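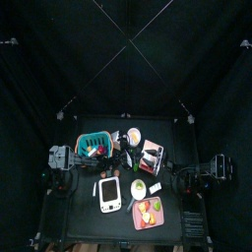

Flusanden adds shared two-arm tasks to its remote demonstration program

Flusanden has begun a second round of demonstration recording on its two-arm tabletop stations, the company said in December 2018. The new round covers tasks in which both arms work on one object. The first round, completed in November, was limited to single-arm pick and place.

In the stations, an operator teaches a task by driving the arms remotely through the complete motion. The operator sits at a separate console with one hand controller per arm. Wrist position, wrist orientation and gripper opening are sent to the station, and the arms follow. The commands and the measured joint positions are logged together with the video, and the resulting file is used to train a control policy.

The task list has 15 entries. Most use toy food, kitchenware and ordinary household containers on a black tabletop with black curtain behind it. Typical entries are placing a piece of food on a tray, moving an item from a dish to a bowl, and holding a container upright with one arm while the other arm approaches its neck or handle. The last group is the main subject of the new round.

"Single-arm data was easy to collect and easy to check," said Amna Shaikh, who leads the demonstration work at Flusanden. "With two arms on one container the operator has to decide which arm carries the load and which one guides. If that decision changes between recordings, the policy learns a mixture of both and does neither well."

Operators are now given a written grasp order for each two-arm task. For upright containers the first gripper closes on the narrow sides and stays closed until the second gripper has finished and backed away. The second gripper comes in from above and is not allowed to contact the container until the first has been stationary for a set interval.

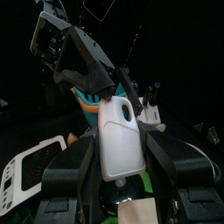
Gripper force is the other variable under study. The hand controllers used in the first round had no force feedback, and operators tended to close the fingers further than needed. Light hollow containers shifted or leaned in the grasp as a result. A slight lean is accepted in the recordings, as the policy will have to deal with it in use. A dropped container ends the attempt, and the file is marked as a failure and kept in a separate set.

Revised hand controllers from Dutau, a supplier of remote operation hardware, return a scaled version of the motor current to the operator's trigger. Wellington Sales, a controls engineer at Dutau, said the signal is coarse but sufficient for this purpose. "The operator can feel first contact and can feel when the fingers stop moving. Anything finer than that gets lost in the gearbox friction," he said.

Each operator completes 20 practice runs before any recording counts toward the total. Flusanden's target is 400 accepted demonstrations of two-arm handling, on top of 1000 from the single-arm round. Objects are repositioned between attempts, and the starting pose of each arm is varied within fixed limits.

Shaikh said the group had also tested teaching by hand, in which a person holds the arm and moves it through the task with the motors in a compliant mode. The method gave smooth paths for one arm. For two arms it required either two people or a sequence of separate passes – and the passes did not line up well in time. The operator's hands also blocked the overhead view. Hand guiding has been retained for setting waypoints and for checking reach at the edges of the table.

Wrist views are recorded alongside the overhead view. In the first round, policies trained on the overhead view alone placed the fingers accurately in open space but lost accuracy once an arm covered the object. Adding the wrist views reduced the number of missed grasps, according to Shaikh. Flusanden has not published figures for the comparison.

A portion of the new recordings will go to Ullwood, which is evaluating the same training method on arms from a different maker. The file format was drawn up under the earlier Wyss project and stores gripper opening as a fraction of full travel – a choice intended to make recordings usable on grippers of different sizes. Ullwood is expected to begin its tests once the two-arm set is complete.

Contact the news desk | Copyright 2018, all rights reserved | Back to top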